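Listening section on computer – can we let students replay the audio?
Posted in Testing and Assessment, December 2020

Bereket Jemal
I teach at a small language school and we're moving our placement test from paper to computer before the February intake. The reading and grammar parts were easy to carry over. Listening is where we disagree. On paper, the teacher played each recording twice for the whole room. On the computer, every student has headphones and a play button, and the software (we use Gemico) lets us set the number of plays to one, two or unlimited.

My coworker wants unlimited because it's less stressful. I think that changes what we're measuring. The test is 60 minutes long with 3 recordings, and the score only decides which class a student starts in. Has anyone tried it both ways? I also need to know what to do about students who have never taken a test on a screen.
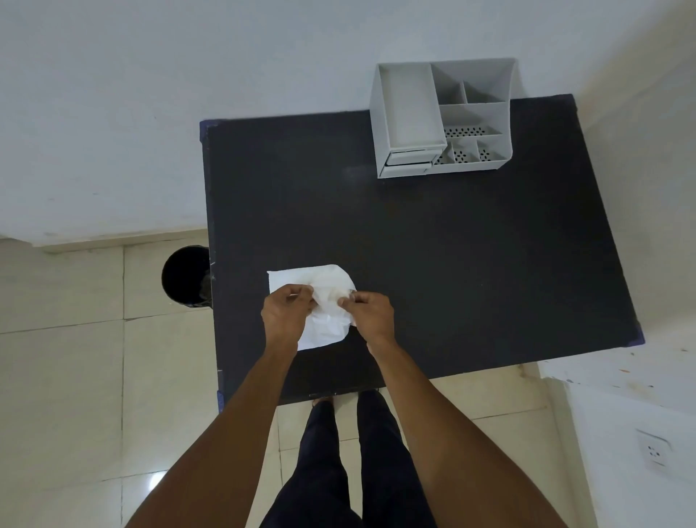 Yvonne Bloxham
Keep it at two plays. Your old cut scores were set with two plays, so if you change that you can't use the old score table anymore. We went to unlimited one year and our middle groups filled up with people who couldn't follow the teacher. They had played each recording four or five times and got the answers in the end. It also ran long – the slowest students used up their time on listening and left the last reading text blank.

If you want to lower the stress, give them 30 seconds to read the items before the audio starts. You can set that per item in Gemico, under timing.

Elżbieta Witkowska
I agree with Yvonne on two plays, but I would add a few things about the change of format, as that was the other half of what you asked.

Write a short practice test that uses the same screens as the real one. It should have one recording, a few multiple choice items and one gap to type in, and it shouldn't be scored. Let people take it as often as they like in the week before. At Hulme we had older students who knew the language well and lost points on the typing, mainly accents and capital letters.

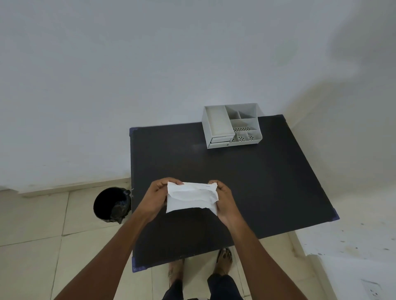 Then decide on your spelling rule before test day and put it in the scoring key. If the item is meant to check listening, a gap filled with "libary" should probably get the point. The software will mark it wrong unless you enter the other spellings yourself, and that takes longer than you'd expect. We went through the first group's answers by hand and added whatever we were willing to accept.

Last, if you can, have one group take both the paper and the computer version a week apart, with half of them starting on paper. Compare the class each version would have put them in. You don't need fancy statistics for a placement test. If most people land in the same class, or one next to it, you can go ahead. If one type of item is clearly harder on screen, rewrite that item and leave the rest alone.

Vasilică Cârstea
we just do an interview, ten minutes each, no audio at all. works fine for a small school

Bereket Jemal
Thanks, all. I'll go with two plays and the reading time. Vasilică, we did interviews until last year but we have too many students now. Elżbieta, did you let people change their answers after the second play, or did the screen move on by itself?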